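4.2 Exemptions and the licensing of small workshops

The second group of provisions concerns who may go on making and altering replica firearms once the amended act is in force. The earlier law treated every seller alike. The amended text separates shops, which may only sell finished items, from workshops, which may also cut, drill and refinish them. A workshop must hold a licence from the district office and must keep a register of every item that enters or leaves the premises. Shops were given until February to clear stock that no longer met the colour and marking rules.

We looked at how the district offices of Borkis and Irketti applied these provisions. The two districts are close in population and share a police command, but they read the word "alter" in different ways. In Borkis, any change to the barrel, the grip or the outer finish was treated as an alteration, and a shop that repainted a replica for a customer was told to apply for a workshop licence. In Irketti, the office asked only whether the change made the item easier to convert to live fire. Repainting was left alone, even where it covered the bright markings that the act requires on new items.

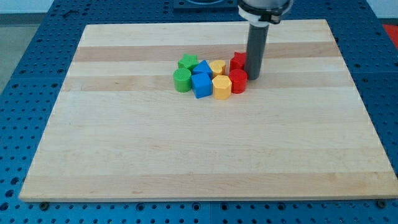 This difference had a clear effect on applications. Borkis received 100 in the period we studied and Irketti received 13. The gap is too wide to be explained by the number of businesses, which the trade registers show to be similar. Most of the Borkis applicants were shops that had never done barrel work and had no plan to begin. Several of them withdrew when they learned that the licence required a separate locked store and a yearly inspection, and told the office they would stop offering repairs instead.

The licence fee also played a part. It is set at 2000 in local currency for all workshops, whatever their size. For a large firm this is a minor cost. For a one-room business that services a few theatre replicas each month it may be more than the work brings in. The act allows the district office to reduce the fee "in suitable cases", but gives no guidance on what a suitable case is. Borkis granted no reductions. Irketti granted 2, both to suppliers of stage and film props, and in neither file did we find a written reason for the decision.

We next considered whether the stricter reading brought any gain in public safety. Here the evidence is thin. Police seizure records list the type of item and the place where it was found, but they seldom say where it was bought or who worked on it. Where a source was given, it was usually a private sale between individuals, and these fall outside the licensing rules altogether. Neither reading of "alter" would have reached them. The records do show that replicas with painted-over markings were seized in both districts, so the Borkis approach did not remove them from circulation. It may have reduced their number, but without earlier figures on markings we cannot test this.

A further gap concerns parts. The act defines a replica as a complete item, and a barrel or frame sold alone is therefore not covered. Bilgin, a mail-order supplier, and Dutosar, a market trader, both listed loose parts openly during the study period. A buyer could put together a complete replica from these without any entry being made in a register. Officials in both districts knew of the practice and said they had no power to stop it. The same gap was raised when the bill was debated, and an amendment to include parts was tabled and then dropped for lack of time.

Section 4.3 turns to the register itself and to how often its entries were checked against stock.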